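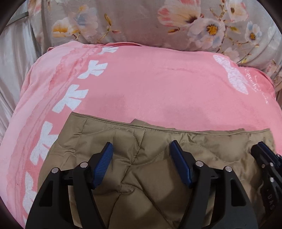

Figure 1. Gripper fingers closed on the quilted garment, blanket beneath.

3. Folding and Handling of Soft Goods

The purpose of this section is to assess whether current machines can be expected to take over laundry work in a household or in a small shop. The project team (Trinidad Barrientos, Danish Orakzai and Amna Qureshi) reviewed 16 published accounts of garment handling and interviewed Shazia Malik, who manages the finishing room at Drumach, a garment care business with 12 employees.

Ms. Malik reported that her staff finished 3,482 pieces in September. Shirts and flat linens were handled quickly. Padded outerwear took the longest, and she would not at present assign it to a machine.
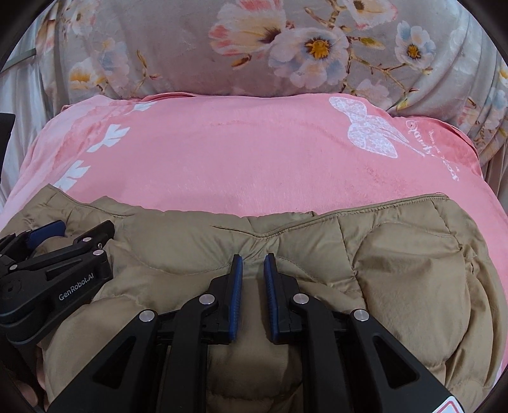
Padded garments are difficult for a machine because their shape changes wherever they are touched. A towel has four corners that software can look for; a jacket or vest may show none of them clearly. In Figure 2 the upper hem dips just above the central gripper's fingertips, and creases gather at the same spot. A second gripper comes in from the left. Any program for this task would have to read such a hem as one continuous edge and plan for both tools together.

Of the accounts reviewed, 9 dealt only with towels or other flat rectangles. The team therefore concludes that flat goods may be suitable for limited automation in a shop such as Drumach, under supervision. Quilted and padded items should remain with trained staff. Cost is addressed in Section 4, prepared by Sohail Mengal.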